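Chapter 9
Learning to Grasp from Trial Records

9.1 Where this chapter starts

Chapter 8 treated grasping as a geometry problem. Given a full model of an object and a full model of a gripper, we asked which contact points would resist an outside force. The answer was exact, but it rested on two inputs that a working robot seldom has: the shape of the object and the friction at its surface.

This chapter drops both inputs. The robot receives a camera view of a bin and must choose where to place its fingers. It has no object models and is not told what the objects are. What it has is a record of earlier attempts, each stored with the view before the attempt, the finger pose that was commanded, and a label for the outcome. The task is to fit a function that takes a view and a proposed pose and returns the chance that the attempt will end with an object held.

We call this function the grasp score and write it as q(v, p), where v is the view and p is the pose. Most of the chapter concerns three questions: how to collect the records, how to fit q, and how to search over p once q has been fitted. The search is covered last, in Section 9.6, and readers who know sampling methods may skip its first half.

9.2 Terms

An attempt is one full cycle: view, approach, close, lift, check. An attempt that is stopped before the fingers close is not counted, and its record is thrown out.

A pose, in this chapter, has four numbers: two for position over the bin floor, one for height, and one for rotation about the vertical axis. The fingers always approach from above. Section 9.7 lifts this limit.

A label is 1 if an object is held after the lift and 0 if none is. A label of 1 does not say which object was held. It also does not say that only one was held, and a lift that brings up two objects receives the same label as a lift that brings up one. This choice has effects that we return to in Section 9.5.

A fill is the set of objects placed in the bin at the start of a run. The order of attempts within a fill matters, as each attempt may move the objects that remain. Records from the same fill are therefore related, and they must be kept together when the data are split for testing. A split made at the level of single attempts will place near copies of the same view on both sides and report a success rate that is too high.

9.3 The Bumberg records

The worked material in this chapter comes from the Bumberg records, a set of 2,062 attempts made over 276 fills. The attempts were made with one arm over one metal bin. The software that ran the cycle and stored the results is called Inga, and its file layout is given in Appendix C.

The fills mix hard and soft items. Hard items include toy bricks and blocks. Soft items, such as socks, bend when touched, so a pose that looks poor on a still view may work well once the fingers press down, and the reverse is also common. A method that depends on clean edges will do badly on the soft items and may not show it in the average.

Two features of the setup should be kept in mind. First, the bin is bare metal. It returns reflections of the objects and of the room, and a reflection can look like part of an object to a model trained on color alone. Second, the bin has walls. A pose near a wall may be good for the object and impossible for the gripper. The records contain few attempts close to the walls, and q is poorly known there.

9.4 Poses proposed at random

The simplest way to collect records is to draw p at random over the bin floor and try it. With a sparse fill, most such attempts close on nothing. The labels are then mostly 0, and the fitted q learns to tell metal from objects well before it learns to tell a good grasp from a bad one.

The usual remedy is to draw most poses near regions that differ from the empty bin and to keep a small share of fully random draws. The share must not fall to zero. If it does, the records hold no evidence about the regions left out, and errors in the region finder pass into q unseen.

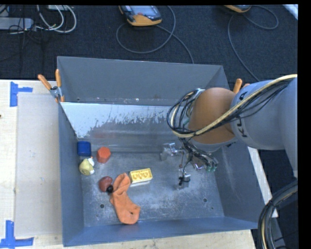 Page last changed: 16th January

Figure 9.1. A fill with six objects, all on the left half of the bin floor. The gripper is on the right, beyond the yellow brick.

Consider the fill in Figure 9.1. The bright red-orange block and the yellow brick stand out from the gray floor and will be found by almost any region finder. The dark red object is harder, and its black part touches the edge of the orange sock, so a finder that works by contact may join the two into one region. The center of that joined region need not be a sound place to close the fingers. The bright reflection on the metal at the front of the yellow brick may also be taken as part of the brick, which shifts the proposed center toward the front wall.

The floor adds errors of its own. It carries scratches, whitish smudges and two round dark holes near the front. A finder tuned to pick up dark, compact regions will propose the holes. If the view of the empty bin is stored and compared with the current view, the holes cancel, provided that neither the camera nor the bin has moved between the two. Smudges cancel less well, as their brightness depends on the light.

None of these errors is serious in a record set of fair size, as long as the attempts are made and labeled. A pose over a hole gives a label of 0, and q learns from it. The trouble comes when such poses are removed by hand before the attempt. The Hestholm variant of the method did this, and the model fitted to its records gave high scores to bare metal.

Exercises for Section 9.4

1. Suppose that objects cover a fixed share s of the bin floor and that poses are drawn evenly over it. Write the expected number of attempts that close over an object in a run of n attempts. State what you must assume about objects that move during the run.

2. For the fill in Figure 9.1, sketch the regions that a contact-based finder would return. Mark each region that contains more than one object, and propose a test that would separate them using only the view.

3. The Drastetti rule draws a random pose whenever the last two attempts have both failed. Show that the share of random draws now depends on q, and explain what this does to a test set drawn from the same run.

9.5 Labels and what they leave out

A label of 1 records that something was held. Let h be the number of objects held after the lift. The label is then 1 when h is at least 1, and q estimates the chance of that event given v and p. In a crowded fill, poses between two touching objects can score well under this rule – the fingers may close on either one, or on both. Whether such poses should be preferred depends on what the robot must do next. For emptying a bin, they are acceptable. For sorting, they are not, and the label must be replaced by one that is 1 only when h equals 1.

The change is small on paper but has a cost. The check after the lift must now count objects, and a camera that sees the gripper from one side may miss an object hidden behind another. We treat this as label noise and give a simple model for it below.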